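Section 18: Tidying small ornaments into a bin

Read this before you believe the brochure. The Woltum arm can put away knick-knacks, one at a time, if you set everything up for it. It is slower than you are.

1. Clear the table and stand the bin to the right of the arm.
2. Put one ornament upright near the middle.
3. Choose Grip, Low. Check that both pads press on the body and the head stays clear, as with the black cat.

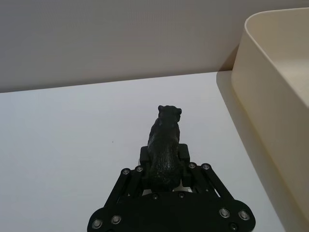 4. Press Lift, then Place. Keep a hand near Stop.

Caution: Do not use High on china or glass. Marloes Dijkstra ran 37 lifts on High in May and does not recommend it.

Note: Dusting is listed on the menu. It is not ready. Use a cloth.

If the grip slips
Lower the arm, straighten the ornament and repeat step 3. After 2 failed tries, pick it up yourself. Error 659 means the arm has lost its position and needs a restart.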